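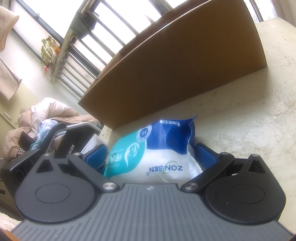
Wet wipes dry out from the closure. The film almost never leaks and the end seals almost never leak; the adhesive flap on top does nearly all of it, and you can measure that at home with a postal scale and some patience. I have been doing so since December. Soft packs are what I care about, the small flat kind like the ZONSEN pack lying in front of the cardboard box, with a 30 in a round badge and a crinkled seal at the end. Tubs are a separate problem and I don't own any.

1/ Method. Weigh the pack sealed. Open it, pull one wipe, close it, weigh again. Leave it on the table for a week with no further use. Weigh again. The difference is loss through the closure plus loss through the film. A second, unopened pack of the same product sits next to it as the control.

2/ The controls moved by less than the scale can resolve. So for anything under a month, treat the film as a perfect barrier. This was true of every pack I tried, thin film and thick.

3/ The opened packs did not agree with each other at all. Same brand, same week, same table: one lost almost nothing, the other had a top wipe you could have dusted a shelf with. The difference was lint on the adhesive.

4/ Lint comes from the wipe itself. If you drag it out across the sticky edge, fibers stay behind, and each fiber is a small channel. Lift straight up, then close. It takes no longer.

5/ Closing technique. Start at the hinge end and run a thumb to the free end, pressing the whole way. Most people press the middle of the flap and let go. The middle isn't where it lifts.

6/ Folded edges. If the pack was stuffed into a drawer and the flap got creased, the crease will not reseal. Flatten it with the back of a spoon and it gets somewhat better. A strip of packing tape over the crease gets it back to normal, at the cost of looking like a repair.

7/ Storage orientation. Flap down. Liquid settles to whatever side is lowest, and the wipe you use next is the one against the flap. Stored flap up, the top wipe is the driest and the bottom one drips. I had this backward for years.

8/ Flap down only works if the flap seals. If it doesn't, you get a damp ring on the furniture. Check on a saucer overnight first.

9/ Gualtiero Greco asked about clip-on lids. I bought two. The Paltuvix has a rigid frame and its own adhesive ring that sticks over the opening. It holds. It is also nearly the width of a small pack, so the film buckles around it after the pack is half empty, and then the ring peels at the corners.

10/ The Fliltov is a press-on lid with a softer ring. Worse adhesive, better fit. It came off one pack and went onto the next with no cleaning, which the Paltuvix would not do. For packs this size I would take the Fliltov. For the big refill packs, the Paltuvix.

11/ Neither lid beat a clean original flap pressed shut properly. They beat a dirty one easily.

12/ Bags. A zip freezer bag around the whole pack is the cheapest fix and works better than either lid. The objection is that you now have to open two things with one dirty hand. In a car or a suitcase that's acceptable. In the kitchen I stopped doing it by Wednesday of the first week.

13/ Rewetting. Yes, you can add water to a dried pack. The cleaner and preservative are still in there, just more concentrated on the fiber, and plain water spreads them unevenly. I use rewetted wipes on baseboards and shoe soles within a day and don't store them. Not for skin.

14/ Heat matters more than I expected. A pack on the windowsill lost more in two days than its twin in the hall closet lost in the week. Move them off the sill.

15/ Size of pack. If you use a couple a day, buy small packs. A large one stays open for longer, collects more lint on the flap, and the last third is poor. The price per wipe looks better on the large one until you subtract the ones you throw out.

16/ The carton I buy now is 600 wipes in small packs, from a wholesaler called Zostunau. They go upright in a box in the closet, unopened. One pack is out at a time. When that one is empty, the next comes out.

17/ Still to do: the same test with the heating off, and a comparison of flap adhesives after a wipe-down with rubbing alcohol. Rimkutė sell a replacement sticker flap and I have a sheet of them on order. Weights go in this thread when I have them.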